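Thu 7 April

Backup and restore work on the workshop machines, continued from the February notes. Goal for today was a full restore of the Brendley server onto a blank disk, start to finish, using only the written steps and no memory. Bernardo did the typing and I read the steps out loud.

**Starting point**

- Source: nightly job on Brendley, full image on Sundays, incrementals the other nights
- Target: spare 2 TB drive, wiped, new partition table
- Tool: Zondum, command line version, run from the USB rescue stick
- Images live on the Ponce share, mounted read-only for the test

The rescue stick booted on the second try. First try it hung at the network step. The old switch port was still set to the closed VLAN, and Zaid moved it. Written step 3 said "plug into any port on the wall", so I changed it to name the port.

**Mounting the share**

The mount command in the notes had the old hostname. It took us longer than it should have to see it, as the error only says the host is down. Fixed in the notes and in the script on the stick. The password was in the vault under the old name too. Graça has renamed the entry.

**Verify before restore**

Ran verify on the full image plus the incrementals after it. 107 minutes, no bad blocks. I had expected less. Most of the time goes to reading over the network, and the CPU on the target sat nearly idle. Rigoberto thinks the block size setting is to blame. We have it at the default and he wants to try a larger one. Not today.

One thing to keep in mind: verify only checks the image against its own checksums. If the job saved a broken database file, verify will pass it happily. This came up in February and I want it in the written steps and not just in this notebook.

**Restore**

Boot partition first, then root, then data. Bernardo asked why we don't restore the whole disk in one go. The target isn't the same size as the source, and Zondum refuses a whole-disk restore in that case unless you pass the resize flag. The resize flag is what bit us last time (the data partition came back with the right size and the wrong start sector), so we do them one by one.

- boot: fine
- root: fine, one warning about a missing label, fixed by hand with e2label
- data: stopped partway, "archive segment not found"

The missing segment was 241. It was on the share all along, but the file name had a trailing space and the restore tool is stricter about that than verify. I renamed a copy on local disk and pointed the tool at it. The restore then picked up where it had stopped, which was a nice surprise. I don't know how the space got there. The rotation script is my first guess, because it builds names from a text file that people edit by hand.

**After the restore**

Machine boots from the new disk. Login works. Compared the data partition against last night's file list and the only differences are the temp folders that we exclude on purpose. The service on port 3000 did not come up at first. Its config lives in /opt, and /opt is on the exclude list. No idea who put it there or when. Albertina had a copy of the config on her own machine, so we used that one and it started.

This is the real finding of the day. If the disk had died last week we would have had the data and no way to serve it without a phone call.
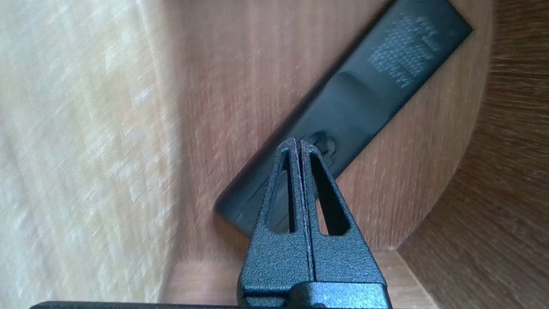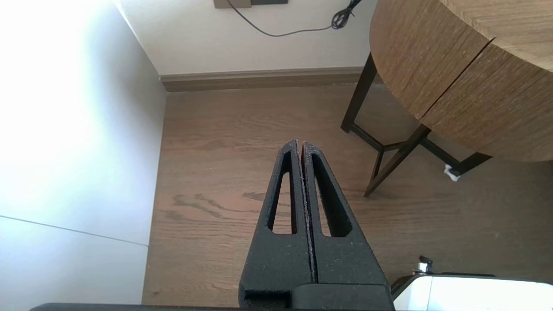
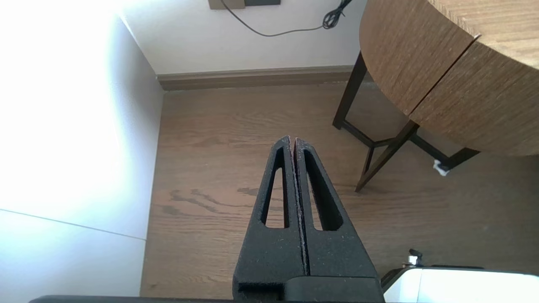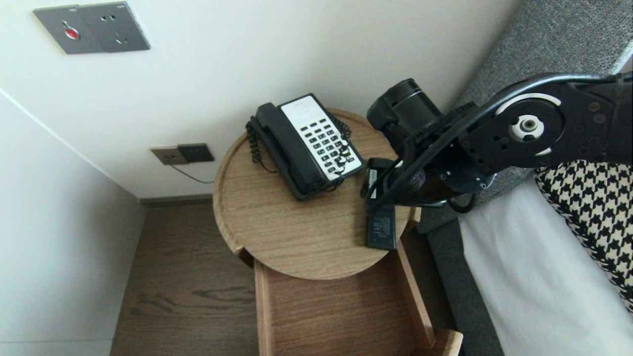 Changes made before going home:

- /opt removed from the exclude list on Brendley
- extra full image started by hand, to run tonight
- rotation script now trims names before writing, and logs a line when it had to
- written steps updated (port, hostname, label fix, one partition at a time)

Checked Skorkirley for the same exclude line. It has it as well, but /opt is empty there. Removed it anyway so the two files match.

**Still open**

- Block size test. Rigoberto will run verify on the same image with the larger setting, same cable, same port. Please write the time down here and not in chat.
- Someone should look through the older full images for names with trailing spaces. A listing piped through `grep ' $'` is enough.
- The retention rule. The share is filling up faster than it did over the winter. Zaid would drop the oldest full images, I would rather thin out the incrementals. Needs a decision before the next full run.
- The rescue stick has no copy of the vault. On a bad day the vault might be on the machine that's down. Graça suggests a printed sheet in the cabinet. I have nothing better.
- Repeat the whole thing for Skorkirley, with Albertina reading the steps and somebody other than Bernardo at the keyboard.

The restored disk is on the shelf above the bench with a paper label on it. Don't wipe it until tonight's full image has been verified.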